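Projects > Automation > Student Reports > Safe Working Practice for a Tabletop Cell

Safe Working Practice for a Tabletop Pick-and-Place Cell
Zachary Campbell and Lucie Penner
Supervisor: Marlene Chan

1. Purpose

The project was to write a set of working rules for a small robot cell used by second-year students at the Marsden lab. The cell already had a manual from the supplier, but the manual covers the arm alone. It does not cover the bench, the objects handled or the people standing next to it. The rules were drafted in February and revised after review by Ravinder Zacharias.

2. Scope

The rules apply to foam cubes and other light, soft objects handled on an open bench. They do not apply to metal parts, glass or anything with a sharp edge. Work of that kind needs a guarded cell and a separate risk assessment.

3. Rules adopted

3.1 One person is named as operator for each session. Only the operator may enable the arm.

3.2 The stop button is tested before the first run and again after any change of program. The test is entered in the log.

3.3 Hands stay off the bench while the arm is enabled. An object out of position is moved only after the operator has disabled the arm and said so aloud.

3.4 A new program is run first at 20 per cent speed with no object in the gripper.

3.5 The height of a stack is limited to two cubes. The program must open the gripper fully and retract before any sideways move.

3.6 A dropped object ends the run. It is logged as a drop, even if the arm could have continued.

4. Log format

Each run has one line in the Talix log: run number, operator, program version, result and remarks. We first used free text for the result. Trevor Hiebert pointed out that "ok" and "fine" could not be sorted, so the field now accepts four codes only. The log held 379 runs at the time of writing. It is set to archive at 1000.

5. Bench layout

Cubes not used in a run may stay on the bench if they are clear of the planned path.
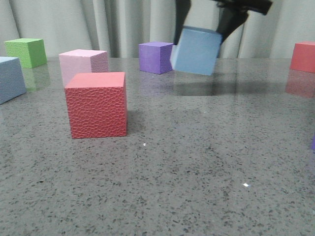 Light blue cube in the gripper, with other cubes left on the bench.

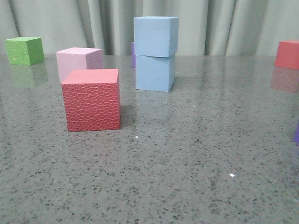
Rule 3.5 caused the most discussion. A limit in millimetres would be more exact, but it would have to be worked out again for each size of object. We kept the count for cubes and added a note that other shapes need approval from the supervisor.

6. Open items

The rules do not yet say how often the gripper fingers should be inspected. We suggest every 3000 cycles, to be changed once wear has been measured. The wording of 3.3 should also be checked against the general lab rules before the next intake.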